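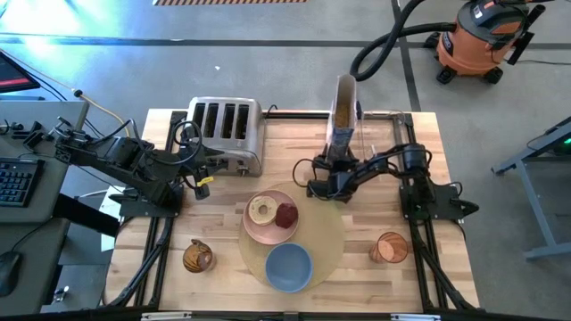 What time does breakfast start at the Mallia building? The kitchen opens at seven in the morning, Monday through Friday, and the last plate goes out at nine.

The Mallia building in Histotside has brought back its weekday breakfast after a summer without one. The first morning was 02/09/2026, and the kitchen plans to run every weekday through the end of November, when the arrangement comes up for review.

Breakfast costs $5. For that, a guest gets something from the toaster, something from the bowl shelf, and coffee or tea. Juice is included but limited to one glass. Payment is at the counter by card or cash, and there is no need to book. Regulars can pay for a whole week at once and have their name marked off each day.

The room seats 25. Last spring it filled up quickly on the mornings when the early bus from Zistholm was on time, and a few people ended up eating on the front steps. The kitchen is asking guests who have finished by eight to give up their seats if there is a line at the door. Boxes for taking food out are available for those in a hurry, but not for cereal with milk on it.

Residents of the 52 apartments upstairs can use the breakfast on the same terms as everyone else. There was some talk over the summer of giving them a lower price, and that has been dropped for now. The building office said it would look at the question again in November, once it knows what the food is costing.

Bread and bagels come from Katsaros, the bakery on the other side of the square. Katsaros also supplied the old breakfast, and its order has changed very little – plain bagels, a brown loaf, and rye on Fridays. The bakery delivers at 6:30. Anything left when the kitchen closes is wrapped and sold at half price from a basket by the front door.

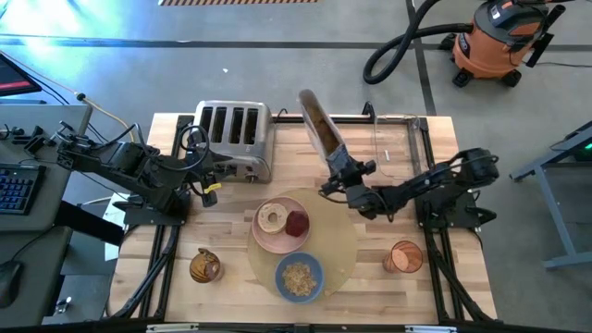 The biggest change this fall is that guests put together their own plates. Last year the kitchen did it all, and the wait for toast could run past ten minutes. Now the plates and bowls are set out and people help themselves. The toasters stay on the tables, four slots each, and guests are asked to keep an eye on their own bread. Half a bagel on a pink plate with a blue bowl beside it makes a normal serving, and there is no charge for going back for the other half. Placemats stay down all morning and are wiped between guests. Dishes go on the cart near the sink, with glasses on the top shelf and silverware in the tub.

Cold cereal and granola are out every day. Hot oatmeal is made on Mondays and Thursdays only, as the large pot is needed for the lunch soup the rest of the week. Fruit depends on what the market has. Guests who need bread without wheat should ask at the counter the day before, and it will be kept in a separate bin with its own toaster.

The kitchen itself got some work over the break. The floor was sealed in July, the old refrigerator was replaced, and two more outlets were put in along the back wall. The outlets matter more than they sound, as the old wiring would not run the toasters and the coffee machine together. On several mornings last winter the lights went out along with the toast.

Seven people now share the kitchen shifts, with two on duty each morning. One starts at six to take the bread delivery and set the tables. The other comes in at half past and stays to wash up. The building office is still looking for someone to cover Tuesdays, and the shift is paid. Anyone interested can leave a phone number at the front desk.

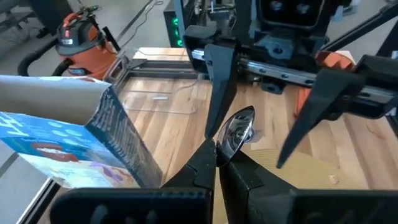
One reader in Zistholm wrote to ask that the cereal boxes be closed between guests. By the end of the week, she said, last year's flakes had gone soft, and she would gladly pay a little more for cereal that was still crisp on Friday. She also asked for bigger spoons. The kitchen replied that it will move opened cereal into jars with lids at the end of each morning, starting next week. It made no promise on the spoons.

Breakfast will not be served on public holidays. It will also close for one day later this month when the water is turned off for pipe work on the square. The date has not been set and will be posted on the front door and at Katsaros.

The side entrance on the parking lot is open from 6:45 for guests with strollers or wheelchairs. Other guests should use the front door – the side hall is also where the bread comes in. Bicycles can be left at the rack by the steps.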